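Robots and everyday work
Handout 4: Can a machine clear up yet?

Last time we looked at welding and palletising, where the part arrives in the same place every time. Kitchen and workshop chores are harder. The tray has been left at an angle, the light is different, and the next person owns a different tray.

Shiny metal is a good test. A depth camera works by getting light back from a surface, and polished metal sends much of it off elsewhere or returns a picture of the room. The machine may then see a hole where there is a solid floor, or an edge that is only a reflection.
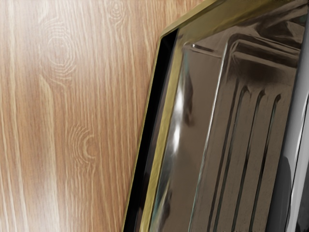
Contact brings its own trouble. A thin rim gives two fingers very little to hold, and a small error in angle turns a grip into a push. People correct this by touch without thinking. Most grippers on sale still have little feeling in the fingertips.

Much of the practice is done in simulation, where failure costs nothing. The Estero exercise set has 200 tray starts, and you will run 80 of them in the lab. Note that simulated shine and friction are both simplified, so a good score there is not a good score at the sink.

My own answer to the title is: one known tray on one known table, yes. A stranger's kitchen, no.

For the seminar
Read Orlandini on grasping thin edges. Bring one chore from home and write down every point where you rely on touch.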